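Kirneck Opens Small Business Grant Program in Dunleavy

DUNLEAVY, May 9, 2023 – The Kirneck Foundation today opened applications for a grant program serving independent retailers and repair shops in the Dunleavy and Pultmont districts. Eligible owners may receive up to $400 toward bookkeeping, signage or staff training.

"Many of our neighbors run their shops with very little outside help," said Loretta Schumacher, director of the foundation. "The program grew out of meetings held with owners in April."
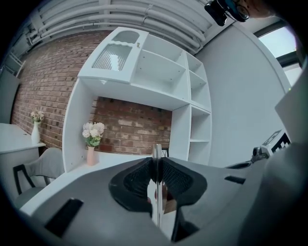
Who may apply?

Any business with 5 or fewer employees that has traded in either district for at least two years. Franchise locations are not eligible.

Applications will be reviewed by Hatsue Hattori, program manager, and her staff at the Nileck Street office. Applicants should submit a completed form, a copy of their business license and a statement of no more than 200 words describing the intended use of funds – receipts are required after the money is spent.

Forms are available at the Nileck Street office and at both district libraries.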